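El centro Betance abre un curso sobre presentación de productos para el pequeño comercio

Betance, 21 de enero de 2024

El centro de formación Betance ha abierto el plazo de inscripción para la segunda edición de su curso de presentación de productos en el punto de venta, dirigido a titulares y empleados de quioscos, cafeterías y tiendas de alimentación. La iniciativa, desarrollada junto con la asociación comercial Kurker, ofrece 19 plazas y se impartirá íntegramente en las instalaciones del centro.

El programa se ocupa de un espacio que en muchos establecimientos recibe poca atención: el mostrador. Los participantes trabajarán con expositores escalonados, bandejas y cajas de pequeño formato, y aprenderán a ordenar artículos de consumo inmediato – chocolatinas, galletas, tarrinas – de modo que el cliente pueda identificarlos desde la caja. La dirección docente corresponde a Nam-gil Ban, responsable del área de comercio de Betance.

Uno de los ejercicios del taller se centra en el expositor acrílico transparente de varios niveles, separados por divisores finos. Dos barritas Snickers ocupan el nivel más alto; en los inferiores hay una caja pequeña en blanco y negro y una tarrina roja y blanca con tapa. Sobre la mesa marrón se disponen además una bandeja de color crema, vacía, y otra más pequeña, también transparente, con dos botellas rojas tumbadas.
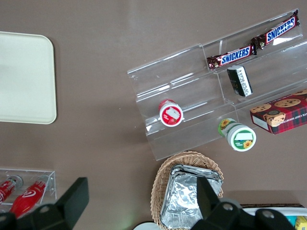 Contenidos y calendario

El curso se estructura en dos módulos. El primero aborda la selección del surtido, la altura de los artículos y la visibilidad de las etiquetas. El segundo está dedicado a la reposición diaria y a la limpieza de los soportes acrílicos, cuya superficie acusa con facilidad las huellas y los arañazos. Las sesiones comenzarán en abril, en horario de tarde, y cada participante deberá presentar al término del curso una propuesta de mostrador para su propio establecimiento.

«El comerciante conoce bien su producto, pero pocas veces dispone de tiempo para revisar cómo lo enseña», ha señalado Si-woo Han, coordinadora de proyectos de Kurker. La asociación destinará 4.000 euros a la compra de expositores y material de prácticas, que permanecerán en el aula de Betance una vez concluida la edición.

La convocatoria anterior recibió 268 solicitudes. Tendrán preferencia quienes quedaron entonces en lista de espera y los establecimientos con menos de tres empleados. Las solicitudes pueden presentarse en la secretaría del centro o a través de su página web, acompañadas de un documento que acredite la actividad comercial. La relación de admitidos se publicará en el tablón de anuncios de Betance.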